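Workshop & Studio Spaces > Organizing > Show your progress

Shared workroom cleanup, finally started (pics)

benchwren
Posted 2023-03-27

Okay, I am so excited about this one! Our group shares a workroom in the old Hawthorne building, and after months of stepping over stuff I talked everyone into a proper sort-out. Day one was bags, boxes and cables. I bought 18 hook-and-loop ties and went through every one of them before lunch, so that tells you what we're dealing with.

First rule I made: anything with straps and clips gets a fixed home. We have a black bag that always ends up lying on the gray carpet by the ledge with its straps spilling out, right in front of the cardboard boxes. I want to hang it up but can't decide where. Ideas welcome! 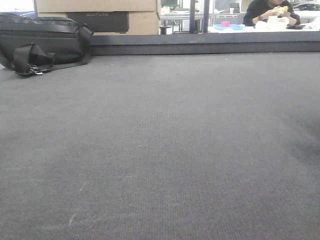 Jocelyn Pelletier: Hang it by the door, low, with the long strap rolled and tied. If you put a bag up high people take it down once and it lives on the floor after that. Ask me about August. Also, are you keeping those boxes? I'd flatten them today.

benchwren
Low hook, yes, love it! The boxes stay for now though. If something has to go back under warranty I want the original packaging.

tapeandtwine
With Jocelyn on this. We kept every box at Kulow and lost a whole closet. Cut off the label, put it in a folder, recycle the rest.

Ravinder Lavoie
Have to disagree. I shipped a heavy unit back without its foam once and paid 200 for a crate. Keep the big ones and store them nested. What does the rest of the room look like? You said cables.

benchwren
Oh, the cables. So the long bench with the red frame is my favorite thing in the room - solid, good height, and the red makes me happy every time I walk in. But the black cables hang off the edge down between the legs, and there's an orange one looped on the floor underneath. My plan is a tray under the back edge. Boxes on top of the bench go somewhere else so the monitor end is clear for working. And everybody's jackets go on hooks! Chairs are for people!

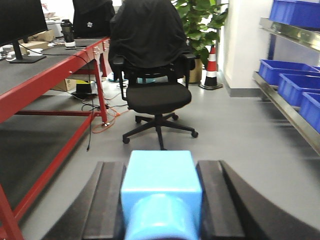 Red bench and the jacket chair, cables still to do

tapeandtwine
Leave the jacket alone, a chair back is a perfectly good coat hook.

Ravinder Lavoie
Tray is right, but screw it to the frame. I had the clamp kind from Tomness and it slid every time I pulled a plug. And coil that orange one, somebody will roll a chair over it.

benchwren
Screws it is. The last bit is the open black frame with the compartments, over past the ledge. Right now it catches whatever people set down, like a crumpled plastic bag with something red and white in it. I'd like one compartment for packing stuff and the other for things on their way out. The white table past it is where people eat, and I'm not touching that.
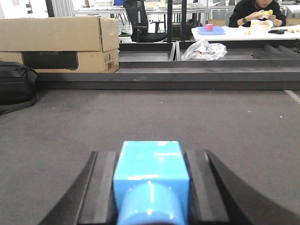 I'm thinking labels on the front of each compartment, big letters, 2 words max. Has anyone tried the Zorbridge card holders? They look like they'd fit on a thin metal edge, and I'd much prefer swapping a card to peeling off tape.

Jocelyn Pelletier
I have them. They grip fine on thin metal, but the cards yellow in the sun, so print spares. Still think you should flatten the boxes.

benchwren
Ha, noted! Ordering a pack tonight. Will post again once the tray is up.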